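Workshop tips: getting a simulated arm to put a small thing in a small hole

Saturday 10 October 2020

I write these up whenever the notebook gets full, and this month it's nearly all insertion. If you've ever tried to teach an arm to line something up with a socket (in simulation or out of it), pull up a chair. Everything below was done in Drullstead, our little simulator, with the planner we call Dixit doing the thinking.
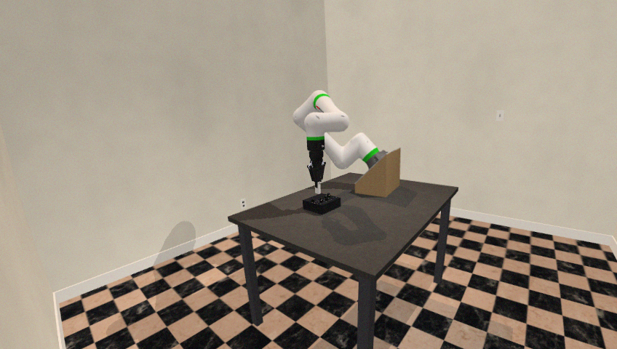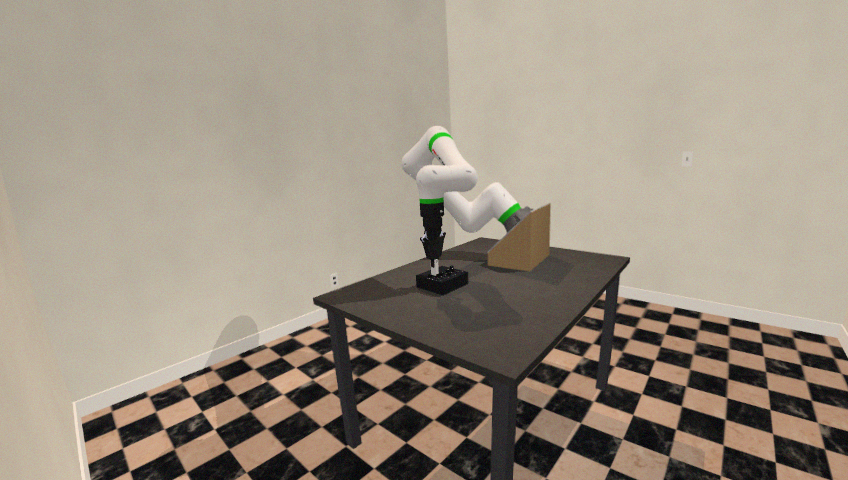
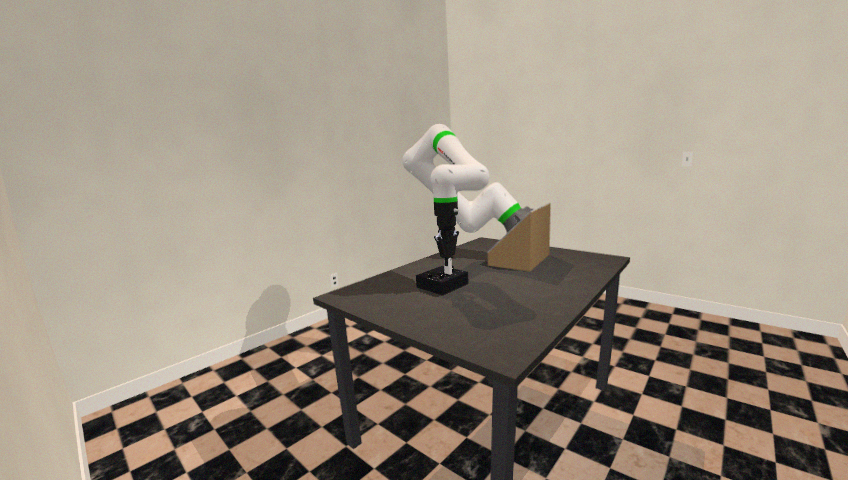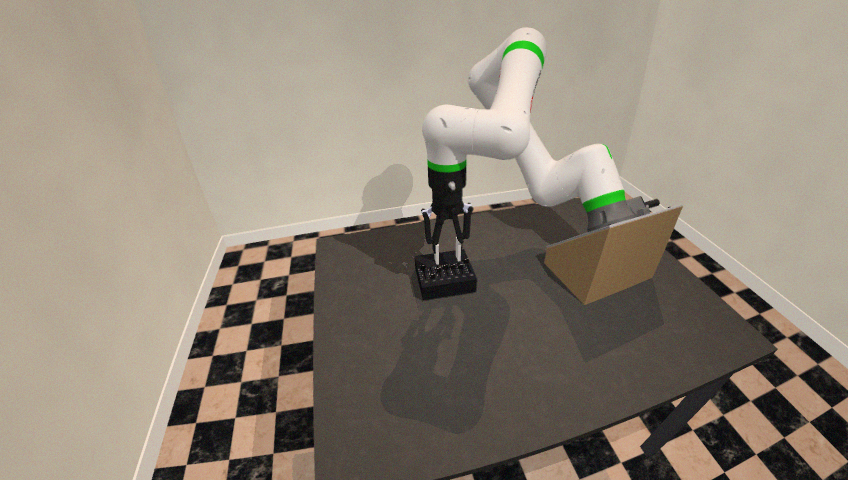 The arm over the black box, four views from Drullstead.

Start above, always
I used to let the planner go straight from wherever the arm was to the final pose, and it would come swooping in sideways like a gull after chips. Give it a waypoint directly over the target first, gripper pointing straight down, and plan the last bit separately as a straight line. Mine sits 50 mm up. Any lower and I get scrapes, any higher and the descent takes ages and everybody goes off to make tea.

Slow the last stretch
Cut the speed for the last 10 mm. I run it at 10 per cent of normal and I'm not embarrassed about it. Suha Ghanem runs hers faster and gets away with it, but she has tuned her contact settings far more carefully than I have.

Name your frames like a grown-up
"frame2_new" is not a name! Ours are now called table, wedge, base, box and tip, in that order down the tree, and the number of daft bugs went down the same afternoon. If your base sits at a slant, put the slant in once, at the base, and never again. I had it in twice back in February and spent a whole evening convinced gravity was broken.

Make the collision shapes fat, then thin
For the big moves, pad everything with a generous margin so the elbow keeps well clear of the furniture. Then switch the padding off between the fingers and the box before you go down, or the planner will tell you (quite rightly) that there's no path at all. Don't switch it off for the whole arm. Preben Bach did that and the forearm went through the table as if it were soup.

Bright joints are worth the bother
Colour on the joints makes it so much easier to see which way a link has turned when you're flicking through hundreds of stills. Green shows up nicely against white and beige, and I've stopped squinting.

Keep the shadows on
They cost a bit of rendering time, I know. But if a vision model only ever sees a flat, shadowless table it will fall to bits the first time a lamp gets moved. I shift the light a little with each run as well, and swap the floor texture now and then. A busy floor is good for it.

Use more than one viewpoint
From one side the tip can look perfectly lined up and be miles off from the other. Save at least two angles for every attempt, and put the run number in the file name so they stay together. Unnur Hjaltadóttir wrote us a tiny script that lays them out side by side, and I'd be lost without it.

Three goes and stop
If the insertion fails, back up to the waypoint, nudge sideways and try again, but cap it at 3. After that log it as a failure and reset. I once left it uncapped overnight and came back to a log file too big to open.

Wiggle, gently
A small spiral search on contact does more for me than any amount of better localisation. Keep the spiral smaller than the gap to the next feature along, or it will happily find the wrong one.

Write the seed down
In the log, in the file name, on your hand if you have to. A failure you can't replay is just a sad story.

Next month I'm hoping to get Ásdís Bjarnason to explain her way of scoring grasps, which I've been copying without fully understanding. If you've a trick for stopping thin parts from jittering between the fingers, do send it in, because mine is a horrible fudge with the friction value and I'd like to be rid of it.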